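Skestell simulation kit: my gallery so far

Posted 24/08/2026

Hi all! I promised a gallery once I'd put some proper hours into the Skestell kit, so get yourself a drink, I ran on a bit. For anyone new, Skestell is a simulation package from a small outfit called Nirkbridge. You get a set of tabletop scenes, a handful of objects, an arm with a two-finger gripper and a virtual camera you can put more or less where you like. You practice your pick-and-place work in there before you let a real arm anywhere near your good table.

I paid for it myself — $139 for the single-seat license, and the price goes up to $151 if you want the extra object pack (I did, of course I did). I first asked them about it back in February and got a very friendly reply from Margit Oláh, who answered all nine of my questions in one email and didn't try to sell me the bigger version.

Setting up

Installing was painless on my desktop and a misery on my old laptop, which was always going to be the case. Give it a decent graphics card and plenty of disk space. The first launch sits on a gray loading bar for ages and I was sure it had crashed. It hadn't! Go and fold some laundry.

The manual is a PDF and it's fine. Whoever wrote it loves a flowchart. I'd have liked more on the camera settings and a lot less on network licenses, but I got there with a bit of poking around.

Running jobs

You can drive the arm by hand with a game controller, or write a script and let it go. I'm hopeless with the controller. The scripts are where I've had my fun, and the batch mode will queue up to 1000 runs and save every one with its own settings file, so you can go back and replay the one where everything went sideways. My count stands at 3568 runs as I type this, and my electric bill would like a word.

I came over from Tilahun, which a lot of you still use, and I know somebody will ask how they compare. Tilahun is quicker to learn and the menus make more sense. Skestell lets me mess with a lot more — friction, lighting, how hard the fingers close, all of it in one panel. If you only want to stack blocks, stay where you are and save your money.

Close up

I like the camera in tight, right down near the work, even though it makes everything harder to read. Wide shots are great for showing your friends, but they don't tell me much about where the fingers are. 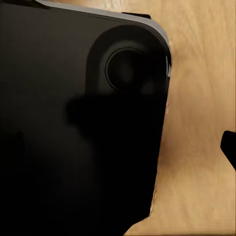
Dark objects are what I've spent most of this month on, and they're still my biggest headache. Turning up the main light helps a little, then the tabletop gets too bright and I'm back fiddling with exposure. Margit suggested adding a second, softer light off to the side and I'm trying that next. The wood textures could be sharper too. There's a higher quality setting, but it slows my runs down so much that I leave it off.

Next up is the Oneo add-on, which swaps in a different gripper and a few new scenes. I've got the trial downloaded and haven't opened it yet. If you've used it with dark or shiny objects, leave me a comment with your light settings, please!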